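Workshop notebook, Eltham room
Reading time: 2 min

January 22, 2024. Entry by Zdislava Šindelář

Baskets for the sorting table. Oľga asked me to write down properly what we decided, so we do not discuss it again when the Usmont order comes.

We had three candidates for the small trays: the clear plastic ones from Hudec, the felt ones, and the dark brown wicker. The plastic is easy to clean but the overhead light makes glare on the walls and I can not see the colour of what is inside from my stool. The felt ones are quiet but they fold when you lean on the rim. So wicker, the rectangular shape with the thick braided rim. It keeps its form and on the white table you find the edge straight away.

Things I checked on the wicker:

The rim. I pressed on it with my thumb all the way around. One basket from the delivery had an end of strand standing out at the corner. I trimmed it with the side cutters and put a drop of wood glue. Leave it overnight before using.

The floor of the basket. It is woven also, so a cube does not sit so flat as on the table. For the 30 mm cubes it is fine. The smaller beads from the Molterora set go into the gaps, please do not put them in wicker, they stay in the grey tubs.

Sliding. Wicker on the smooth table moves if you bump it. Oľga proposes small rubber dots under the corners. I am for it, but the dots must be clear, the black ones left marks on the old table.
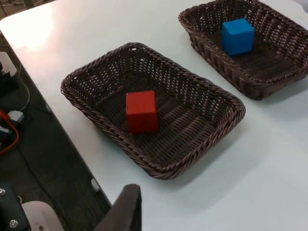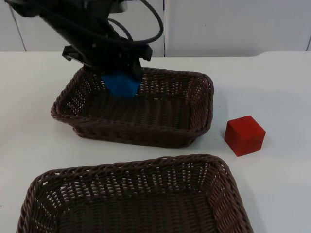 Brown wicker baskets on the white table, with the coloured blocks.

About colours: red and blue are easy to tell apart against the dark weave, also in shade. The dark green we tried before was poor, I took it for part of the basket two times in one afternoon. I would stay with red and blue and ask for yellow as the third. Brown and green go back in the drawer.

Light: the window end of the table is too bright before lunch. Either we pull the blind half way or we move the baskets nearer to the middle. I prefer the blind. Oľga prefers to move the baskets. We try it her way first, this was her idea in January already last year and I was against.

Order to place: 600 adhesive dots (they sell only by the roll), one more box of blocks, and ask Usmont if the same weave comes also in a lighter brown. Their catalogue says minimum 1,000 pieces for a custom colour, this is too much for us, so only if they have it in stock.

To do:
- wipe the table with the mild soap, not with the alcohol
- label under each basket with pencil on masking tape
- Oľga: call Hudec for returning the plastic trays, receipt is in the blue binder
- check the glued corner tomorrow

Eltham workshop notes. Questions to Zdislava or Oľga Vrabec. Back to top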